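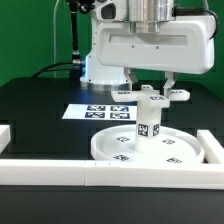
The white post and its cross-shaped top, with the round tray underneath.

I spent most of Tuesday morning in Stelirberg looking at a tray, and I had a lovely time! The local workshop Dralix has put its post-and-tray set on show (the project goes by Seron, and I never did find out why), and it's simpler than I expected. You get a shallow round tray with a raised rim, a white post that stands up in it, and a flat cross that goes on top. Black-and-white square markers are dotted over the parts, so they look a bit like a board game I'd want to play.

The set has been in the works since June, and Dralix says it has spent 800 hours on the shape of the rim alone. I believe it, having run my thumb along one at the door – very smooth, no sharp spots. My favorite part is still the cross, with its four flat arms and the little markers on top.
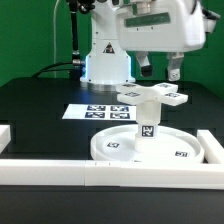 Can I buy just the tray?
For now the tray, post and cross are sold together, but the shop on Nguyen Street is taking names for single trays.

The first batch is 2000 sets, and the display stays up for 5 weeks. Doors open at ten, and parking behind the building is free after 4. Go early if you want a good look, the room is small and people do tend to linger (me included).

31 Aug 2021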